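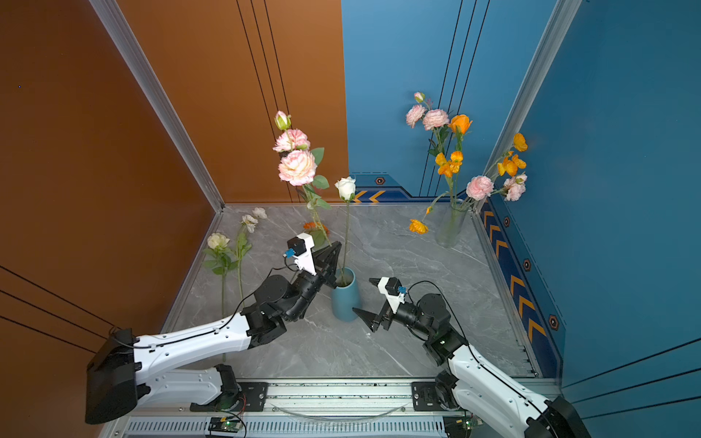 Chapter 4
Keeping Stock: How Small Businesses Record What They Hold

Learning goals
When you have finished this chapter you should be able to:
explain the difference between a periodic and a perpetual stock system
work out the cost of goods sold from opening stock, purchases and closing stock
record a stock loss in the general journal

4.1 Why stock matters

A business that buys goods and sells them again usually has more money tied up in stock than in anything else it owns, apart from its building. If the stock figure is wrong, the profit figure is wrong as well. The owner may pay too much tax, order goods that are already on the shelf, or miss the fact that items are going missing.

In this chapter we follow Tully Garden Supplies, a shop owned by Şükran Güneş. The shop sells hand tools, hoses, seed and potting mix to home gardeners. Its main supplier is Skirnix, which delivers twice a month and allows 30 days to pay. A second supplier, Rutix, sells only hoses and fittings and asks for cash on delivery.

When she bought the shop, Şükran used the periodic system. She kept the invoices in a folder, and at the end of each month she and one employee went through the shelves with a clipboard. Between those dates she had no written record of what was on hand. This is still common in small shops, and for a business with a narrow range of low-priced goods it can work well enough.

4.2 Cost of goods sold

Under the periodic system, cost of goods sold is worked out at the end of the period. Start with opening stock, add purchases, and subtract closing stock.

For May, the records of Tully Garden Supplies showed:

Opening stock $800
Purchases $1620
Closing stock $595

Goods available for sale were $800 + $1620 = $2420. Cost of goods sold was therefore $2420 – $595 = $1825. These figures cover hoses and fittings only. The other lines are dealt with in Exercise 4.3.

Note that the $1825 includes everything that left the shelves – goods sold, goods damaged and thrown out, and goods stolen. The periodic system cannot tell these apart.

4.3 The perpetual system

Under the perpetual system, each purchase and each sale is entered on a stock card or in a computer file as it happens. The balance on the card shows what should be on hand at any time. A stocktake is still needed, but its purpose changes. It is now a check on the records.

Suppose the stock card for brass fittings shows a balance of 14 and the stocktake finds 11. The missing three fittings, at cost, are recorded as a stock loss. The journal entry debits Stock Loss and credits Stock Control.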